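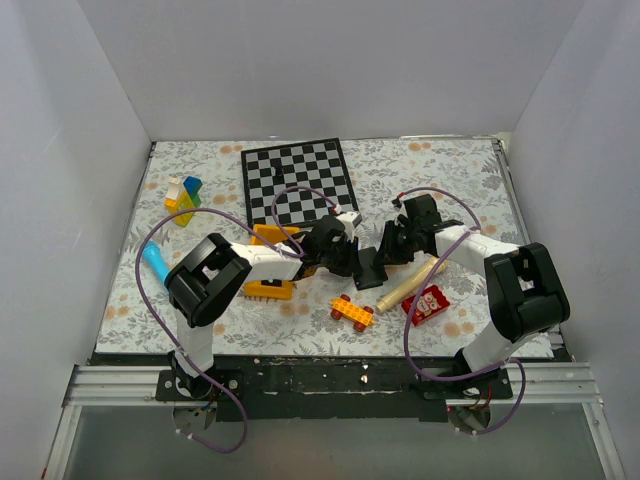

Teleoperation demos: how many objects on the table is too many?

tjoa_m
May 17, 2018
Hello all. I am recording demonstrations with two arms by remote control. The task is short: both grippers go to a flat black case in the middle of the table, one from the left side and one from the right side, then lift it together and put it down on the chessboard. The other toys are only there to make the table busy. I have 34 demos until now. The policy goes to the case well, but then the right arm closes too early and the case turns. Should I record more of the same, or take away the toys and start again from a simple table?

Wolbridge
Keep the toys. If you train on a clean table you will have a robot that knows a clean table. I would look at the closing moment first. Do you close both grippers with the same hand signal or separately?

tjoa_m
Separately, one trigger for each hand. I try to close them together but I am right-handed and I think my right hand is always a little faster.

Wolbridge
Then you have your answer. It learned your right hand.

vakum27
I don't agree about the toys. Of course you want a busy table at the end, but with 34 demos it is too much. A black case between two black grippers is already hard to see for the network, and on top you have a patterned sheet. I would put a plain cloth, record again, and bring the toys back later, a few at a time.

Tayla Goodwin
I teach by hand guiding mostly, so take this with caution. When we moved the arms by hand we never had the early closing, because you feel the object push back. With remote control you feel nothing. My suggestion is to wait 2 seconds with both grippers open at the edges of the case, in every demo, and only then close.

vakum27
Hand guiding with two arms at once? One person cannot do this well. And your hands are in the camera view the whole time.

Tayla Goodwin
We were two persons, one per arm. You are right about the hands, we recorded the joint positions and played the motion back for the cameras. It is slow, yes.

Tunum
Careful with the waiting. I did this in September and the policy learned to wait, and sometimes it did not stop waiting. The pictures during the pause are all the same, so it can't know when the pause is finished. If you do it, cut most of the pause out before training.

tjoa_m
Thank you, I didn't think about that. So maybe I map both grippers to one trigger for this task?

Wolbridge
Yes, do that. And do not record 1000 before you test. Record 27 with the new trigger, train, look.

vakum27
And change the sheet :)

tjoa_m
The sheet stays for now - I want to change only one thing. I will write again when I have the result.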